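About us | Our shop and our people

Prelari is a household goods shop in Drorneck. We sell the things which a home uses every day: hangers, jars with lids, buckets, spray bottles, brushes, pegs, washing bowls and many other articles of plastic. We are not a big company. We have one shop, one store room behind it, and a small van for the deliveries to Klinhom and Gumton.

The shop was opened by Chunhua Lü, who still makes the orders herself. Before, she sold kitchen articles at the market in Gumton for many years, and there she learned which questions the customers ask. How many litres does it hold? Does the lid close well? Can I buy only one? She wanted to have a place where these questions get a good answer, and where a person can take the jar in the hand and turn it round before paying.

At present we keep 1672 different articles. The largest part is storage: jars, boxes and baskets, from the small ones for spices up to the tall ones for rice or flour. After that come the things for laundry and for the wardrobe. Hangers we sell in packets, and also in bundles, for families who change the whole wardrobe at one time. For cleaning we have empty spray bottles, which many customers fill with their own mixture of vinegar and water. Please write on the bottle what is inside.

The shelves are filled every morning before we open. We have a few rules for this work, and each new colleague learns them in the first week. Heavy goods stay low. Bottles stand with the label or the trigger to the front. Jars of the same colour do not need to stand together, but jars of the same size do, so that the customer can compare them. Anything that has a crack goes to the back and is not sold, also not at a lower price. Small things for the wardrobe can be put inside a bigger jar if there is no other place, and then the price must be on each piece.

We are a team of 3 in the shop, and in December one more person helps us. If you look for a lid for an old box, bring the box with you. We have a drawer with about 300 single lids and we try them with patience. It does not always succeed, but many people went home happy.

Schools, cafés and small hotels can order in larger quantity. From 51 pieces of one article we give a better price, and the delivery in Drorneck is free. For Klinhom and Gumton we ask a small amount for the petrol. Please tell us the colour when you order, and a second colour which is also good for you.
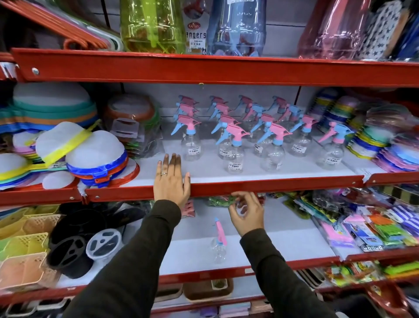

Arjun wrote to us that the lid we found for his mother's flour box still closes well, and he asks if we can keep two of the tall jars for him until the end of the month.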